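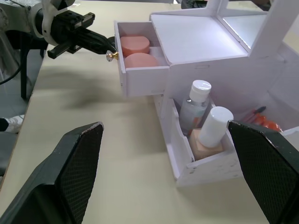
A drawer you can open with one finger is a drawer you'll put things back into, according to Bjarke Blöndal, and he would give up the mirror, the lid and half the shelf space before he'd give up a decent knob.

I laughed when he told me that, and then I went home and spent an evening opening and closing every drawer in my apartment. He's right! The ones with a good pull were tidy. The one in the bathroom, where you have to hook your nails over the top edge and tug, was a disaster of hair ties, dead lip balm and a sponge I would rather not discuss.

The tabletop vanity box is having a lovely moment, and I'm all for it. I mean the small kind, a white case with a lid that flips up to show a mirror, a tray underneath and a drawer below that, sometimes with an open bay at the side for anything tall. It's a piece of furniture shrunk until it fits between the toaster and the window. My grandmother had the full-size version, with a stool and a skirt, and it took up a quarter of her bedroom. Mine sits on the end of the dining table and gets pushed back when people come over.

Bjarke runs Skov, a narrow shop that used to sell picture frames and still smells of it, and he keeps a long shelf of these boxes along the back wall. He has 18 of them out at any time, all open, because he thinks a closed one tells you nothing. People come in and pull drawers. Children come in and pull drawers. He sells loose knobs from a cabinet by the register too, brass ones and ceramic ones and a whole tray of cut-glass ones that throw little spots of color on the ceiling when the sun gets around to that side of the street. A few customers leave with a knob and no box, which seems to please him more than a proper sale.

"You touch the knob every morning," he says. "You look at the hinge maybe once."

So I started with knobs, and a clear faceted one on a gold stem is my favorite by a mile. On a plain white drawer front it does the work that carving or paint would do on a fancier piece, and it's easy to find with your eyes half shut. Some people find them too much like a dollhouse. I find them exactly enough like a dollhouse.

What goes behind the knob is a more serious question. For years I kept powder sponges in a zip bag at the bottom of my purse, where they picked up crumbs and the odd receipt. A shallow drawer is so much kinder to them. They lie flat, they keep their shape, and you can see at a glance which one has had its day. I wash mine in the evening with a drop of plain soap, squeeze them in a towel and leave them out on the table overnight before they go back in. If you put them away damp you'll know all about it by the weekend. 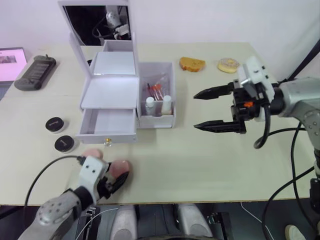 Lid up and drawer partly open, with two small white bottles at the front of the side compartment.

The side bay is the part I underrated. My first box, a Pundon I bought used and loved until the lid gave out, didn't have one, so every bottle lived on the table next to it and got knocked over by my sleeve. The one I have now, from Zokach, has a bay deep enough for toner and cleanser to stand upright, and I slide my brushes in behind them in a clear bag. The bag matters. Brushes in a cup look wonderful and collect dust like nothing else, and a clear bag lets you find the one you want without tipping the whole lot out.

Then there's the mirror. A mirror in a lid has one job beyond being a mirror, and that's staying up. Try it in the shop. Open the lid, let go, and tap the table a couple of times with your palm. Some of the cheaper ones drift forward and shut on your hand, slowly, like a sleepy crocodile. Bjarke lets people do this to every box on the shelf and will happily do it himself while you watch. The Prernier he had out when I visited took a real thump and didn't budge (the mirror was a little narrow for my taste, though it's fine for brows).

Height counts too. Sit in the chair you'll really be sitting in and see whether you get your face or your collarbones. I'm short and my dining chairs are low, so I get forehead, and I've solved it with a cushion.

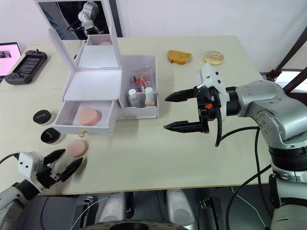 One round pink sponge in the open drawer, another on the tabletop beside the black jars.

Not everything has to live inside. I tried for a while to get every single thing into the box, and I ended up stacking jars on top of each other in the tray and swearing at them before coffee. Now the round jars stay out on the table, on the left where my hand goes first, and the box holds what's small, soft or easily lost. It looks a bit more lived-in that way and I like it better. Breakfast tends to end up on the same table, and I've stopped fighting that as well. Just keep the toast well back from the powder.

If you're fitting out a box from scratch, don't buy anything to go in it for a couple of weeks. Put in what you have and see what you reach for. I had dividers picked out, little acrylic ones, and it's a good thing I waited, because the drawer works best with nothing in it but sponges and one spare compact.

Skov gets its next delivery in September, including a pale green box Bjarke has been talking up all summer. He's already chosen the knob for it. He wouldn't tell me which.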